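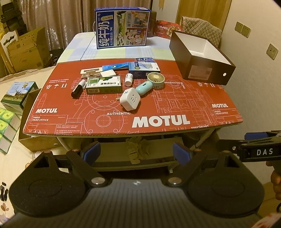
A flattened cardboard box on top of a table.

Why Is Cardboard So Strong?

Cardboard is made of paper. You can tear paper with two fingers, and it becomes soft when a drop of juice falls on it. But a box made of it can carry a heavy pile of books, and a cat can sit on top. How is this possible?

Look inside the wall

Find an old cardboard box at home and ask if you may cut it. Take a small piece and look at it from the side, where it was cut. In most boxes you will see a flat sheet on the top, a flat sheet on the bottom, and a wavy sheet between them. The flat sheets are called liners. The waves have a funny name, they are called flutes, like the musical instrument. The whole sandwich is called corrugated cardboard. "Corrugated" is a long word which means folded into waves.

A cereal box is different. It has no waves inside, only one thick layer. Many people call it cardboard too, but people who make boxes call it paperboard.

What the waves do

Each wave works like a small arch. You know arches from old stone bridges. When something presses on the top of an arch, the push goes down along both sides and into the ground. In cardboard there are very many small arches in a row, and they share the work. The glue holds them in their places, so they cannot slide apart and become flat.

The waves are also full of air. Air weighs very little, so the box stays light. When a box falls on the floor, the waves can be crushed a little and take some of the hit. Then the cup inside the box has a better chance to stay whole. Air is also good at keeping warmth from passing through, and this is one reason why pizza comes in such a box.

Try it with a sheet of paper

You need two piles of books of the same height, one sheet of paper and 6 coins.

Put the piles a little apart and lay the paper over the gap like a bridge. Place one coin in the middle. Probably the bridge will bend and the coin will fall down.

Now fold the same paper like a fan, forward and back, until you have 8 narrow strips. Open the fan a little and lay it over the gap again, so that the folds go from one pile to the other. Put the coins on it one after another. How many can it hold? Try also to turn the paper, so that the folds go the other way. You will see that the direction is important.

From tree to box

The paper for cardboard begins with wood, or with old paper, and often with both. Wood is made of very thin threads called fibers. At the Kavness paper mill, the wood is first cut into small chips. The chips are cooked in big tanks until the fibers come away from each other. With a lot of water they become a gray-brown soup, and this soup is called pulp.

The pulp is spread on a moving net. The water runs out through the net, and the fibers stay on it and hold on to each other. After that, heavy rollers press the wet sheet, and hot rollers dry it. At the end it is wound up into one giant roll. A roll at Kavness can weigh 800 kilograms, more than a big horse!

Then the rolls travel to the Brurance box factory, on the other side of the Itine River. There the paper meets steam, which makes it soft, and it goes between two metal rollers with teeth like gears. The teeth press the waves into it. The glue is made from starch, and starch comes from plants, for example corn or potatoes. Another machine prints the color and the letters on the outside, and a sharp tool cuts out the shape of the box, with all its flaps.

When the box leaves the factory it is still flat. Boxes are folded up only when somebody wants to put things in them. A stack of 40 flat boxes can stand behind a door, but when they are all open they fill up a small room.

What cardboard does not like

Water is the great enemy of cardboard. It goes between the fibers, and they let go of each other. The glue becomes weak as well. A box which stood in the rain can lose its bottom when you lift it, so put your hand under it.

What happens to old boxes

An old box can become paper again. At the mill it is mixed with water until it is pulp, and the tape and the staples are taken out. Each time, the fibers become a little shorter, so the mill often adds some new ones to keep the paper strong.

Before you put a box in the recycling bin, take out everything that is inside and make it flat. If a part is very greasy from food, tear this part off. The rules are not the same in every town, so ask an adult to check what your town wants.

Words to remember

Fiber: a very thin thread, for example in wood.
Pulp: fibers mixed with water.
Liner: the flat outside sheet of cardboard.
Flute: one wave in the middle sheet.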